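How to Plan Your Own Gallery Crawl (and Still Like Art by the End of It)

Posted 6 Jul 2022 in Days Out

I love a gallery crawl. I love the free pretzels, the weird video rooms, the buildings you'd never otherwise get to walk into, and that moment on the sidewalk afterward when everyone is arguing over the one with the bread. But my first few were a mess. I tried to see everything at the Odunitz Open Doors weekend, which had 137 venues on its list that year, and I ended up sitting on a loading dock with my shoes off, unable to remember a single painting.

So this is the way I do it now. It works for a big citywide weekend and just as well for a quiet Saturday when you're making up the route yourself. You need a map, a pencil, a phone and maybe an hour the night before.
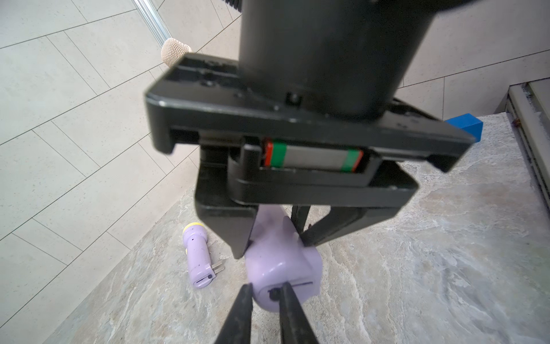

Step 1: Pick one neighborhood

Open the event map and look for clumps. Every city has them: old factory blocks full of studios, a street where three storefront galleries share a wall, a college with a student show tucked behind the library. Choose one clump and stay there. I know it hurts. There will be something amazing clear across town, and you'll hear about it all week. Let it go, or save it for another day when it gets to be the main event.

Around here my favorite is the Grarkance building and the few blocks behind it. You could spend an entire afternoon in there without crossing a street, and the freight elevator alone is worth the trip (someone usually hangs work in it!).

If there's no official map, make one. Search each gallery's own page for its current show, drop a pin for each, and see where the pins pile up. Do check the dates of the show as well as the opening hours. Small spaces often close for a week between exhibitions to take one down and put the next one up, and the front door looks exactly the same either way.

Step 2: Choose your anchors and your maybes

Seven stops is my upper limit for a full day. Of those, pick two or three anchors, the shows you'd be sad to miss, and mark them in dark pencil. Everything else is a maybe. Maybes are wonderful. A maybe is the ceramics studio you only put down for being next door to the coffee, and then you stay there until they start stacking the chairs.

Try to mix the kinds of things you're seeing:

Something big and loud, like an installation you walk through.
Something small, like prints or jewelry or artists' books.
Something where the artist is in the room and happy to chat.
Something you're pretty sure you won't like. Go anyway, give it a fair look, and leave guilt-free if you were right.

Put the anchor you care most about first or second. Your eyes are fresh, the crowd is thin, and if the rest of the day goes sideways you've already seen it.

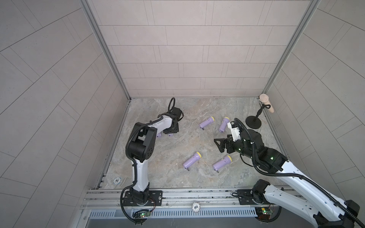

Step 3: Check the boring stuff

Ten dull minutes here will save your afternoon. For each anchor, look up:

Hours on the exact day you're going. Plenty of galleries are closed early in the week, and open studio buildings may only unlock for the event.
Whether you need a timed ticket. Free shows often have them too, and they can run out.
Bag rules. Some places want backpacks checked or worn on the front.
Stairs, elevators and restrooms. Studio buildings are old, and a listing that says "top floor" may mean a serious climb. If anyone in your group needs step-free access, call. A person on the phone knows things the website doesn't.
Photo rules. These change from room to room, so look again when you get there.

Write the closing time next to every stop on your map. I circle anything that closes before five, and those go to the front of the line.

Step 4: Walk the route on paper

Draw a line through your stops and see how it feels. Does it double back? Does it send you up the hill twice? Swap things around until it's a nice lazy loop that ends near food or your ride home.

Then time it. From the Etim Street studios to Grarkance is an 11-minute walk according to my phone, and I've never once done it in that. There's a mural. There's a record store. Somebody's dog wants to say hello. Leave slack between the stops, at least as much again as the phone tells you, and you'll feel relaxed all day long.

Step 5: Pack light, with a couple of extras

Water, a snack that won't crumble, a thin layer for fierce air conditioning, and comfortable shoes you have already worn for a whole day. A tote is better than a backpack in narrow rooms. I carry a small notebook and a pencil – pens make gallery attendants nervous, and some museums don't allow them near the work.
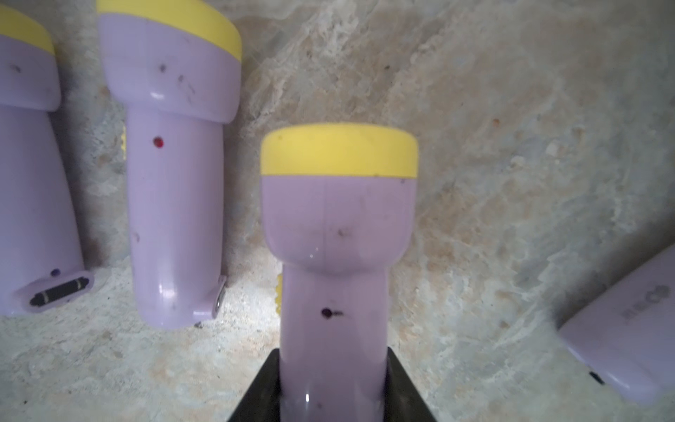 Old studio buildings get dim in a hurry once the sun is off the windows, so I always drop a little flashlight in my bag for the walk out. Keep it off and tucked away inside the shows, of course, especially anywhere with projections. Use it for back stairwells, the parking lot, and reading the map when your phone is at four percent. Black ones vanish at the bottom of a tote, and I've spent ages groping around for mine. Go for something loud! That lavender plastic with the bright yellow rim is exactly the sort of color scheme I mean. Even in a bag full of flyers and napkins, you'd spot that yellow right off.

Cash is the other extra. Student sales and zine tables don't always take cards, and it's a terrible feeling to fall in love with a tiny print and have to leave it behind.

Step 6: Look slower than you want to

When you walk into a show, take one easy lap without reading anything. Just wander. Then go back to whatever tugged at you and stay with it for a couple of minutes. Get close, back up, look at it from the side. Now read the label. Doing it in that order has changed the way I see shows, and it gives you an opinion of your own before the wall text hands you one.

Interactive work deserves extra time. If you're invited to sit on it, eat off it, ring it or crawl under it, please do! If you aren't sure, ask. The person at the desk has had a long day of people hovering and wondering, and they're usually delighted to tell you that yes, you can open the drawers. 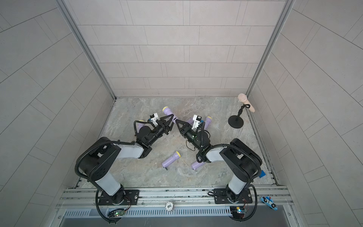
Talk to the artists, too, if they're around. You don't need a clever question. "How did you start this one?" has gotten me some of the best conversations I've had anywhere, including a long one about glue. "Is this finished?" is another good one in an open studio, where half the things on the walls are still in progress. And if you have nothing to ask, a simple "I really liked the blue one" is a kind thing to hear at the end of a shift.

Take one note per stop. Mine are tiny: a name, a color, a bad sketch. The notes from our March crawl fit on the back of a Damico Bakery receipt and I can still picture every room.

Step 7: Stop before you're done

Plan a real sit-down break around the middle, with chairs and something hot or cold to drink. Compare favorites. Look at your maybes again and cross some out, cheerfully.

Then quit while you'd still happily see one more. For me that's usually by seven, when the evening openings get crowded and it's hard to see past people's shoulders. If an opening is your anchor, flip the whole plan: start late in the afternoon, do fewer stops and eat first. The snacks at openings go fast.

A few quick fixes

It's raining: pick the one big building and stay inside it.
The kids are bored: give each of them a thing to hunt for, like the smallest artwork or the ugliest shoe in a portrait.
You missed your timed slot: go to the desk and ask nicely. They can often squeeze in one or two people.
Your friends want to go faster than you: agree on a meeting spot and split up. You'll have more to talk about at dinner.

If you've got a neighborhood you think I should try next, leave it in the comments, with a coffee stop if you know a good one. I'm already penciling in the fall.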